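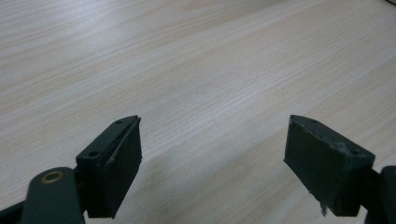 Eighteen hours into Kotian and I still can't read the map

So I finally caved and bought Kotian. My friend Ravindran Rajan has been on at me about it since August, mostly by sending me screenshots of his stupid hat (there's a hat, it has antlers, I want it so badly), and last weekend it dropped to a price I couldn't argue with. I'm now 18 hours in and I have opinions!

First off, the combat is great. You get one weapon for the whole opening area, a sort of long hook, and I was all ready to be bored of it by the second boss. Nope. You can pull enemies toward you, swing off ledges, yank shields away, and if you time it right you can catch an arrow and throw it back. I've managed that maybe twice, and I yelled both times.

The save system, though. Oh boy. You can only save at lanterns, and lighting a lantern costs 500 ash. Early on that's a fortune. I lost a whole evening in the Provside marshes because I was being cheap and figured I'd make it to the next one. I did not make it to the next one. A frog got me. It took me 11 tries to get past that frog, and I'm pretty sure the last try only worked because it got stuck on a tree root.

And then there's the map, which is drawn like something out of an old storybook and looks gorgeous and is no help whatsoever. There's no marker for where you are. Ravindran says you're meant to go by the church towers, which is fine until you get to Grirport, where every second building has a tower. I walked in a circle around the harbor for so long that one of the fish sellers started giving me new dialogue.

I will say the patch last week helped a lot. Trilari (that's the studio, they did that little train game I wouldn't shut up about) added a proper text size option, and the menus don't hitch anymore when you open your bag. Still no way to skip the ferry ride, which I think should be a crime.

Right now I'm saving up 2000 ash for the second hook upgrade, the one that lets you grab things underwater. I've got a bit over half of it and I'm parked at a lantern outside the Grirport gates, too scared to go anywhere with that much in my pocket. If any of you know a safe farming spot near there, put it in the comments. No spoilers past the lighthouse please!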